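An Afternoon at Plekero's Open Day

The old seed warehouse at the edge of Ellery has been home to Plekero since 2002. The company started out fixing conveyor belts for packing plants. It still does that, but once a year, in June, it opens the back half of the building and lets people look at what else goes on there.

By 2 in the afternoon the parking lot was full and cars were lined up along the road. The sign-in sheet at the front desk had 154 names on it, and plenty of people had walked past it without stopping.

Most visitors went first to the big machines near the loading door. A palletizing arm stacked empty cartons behind a yellow fence, took them down, and stacked them again. Kids liked it. Their parents asked what it cost, and the staff gave a range so wide that it was no help.

The quieter room was down the hall, past the break area. This is where Plekero runs Tiltomia, its project on small arms for light sorting jobs. The idea is to give shops with a handful of workers a machine that fits on a table and can be taught a new task in a day. The first customer is a parts supplier in nearby Drorlow that fills kits by hand and has trouble keeping people on the late shift.

The task on show was a plain one: blue cubes and a bin. The team uses cubes because they are cheap and all the same, so when a grasp fails, it is easier to tell whether the arm or the software is to blame. The goal for the week was 400 logged tries.

Up close, the work is slow. The engineers said speed comes later - for now they care about where the fingers close and how cleanly they let go. One visitor asked if the arm could handle eggs. The answer was not yet.

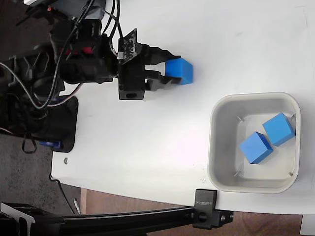 The gripper with a blue cube at the Tiltomia table. Two more are in the bin.

Coffee was served in the front office until 4, next to a table of brochures for the conveyor business. Plekero plans to bring Tiltomia back for next year's open day, with real parts from Drorlow in place of the cubes.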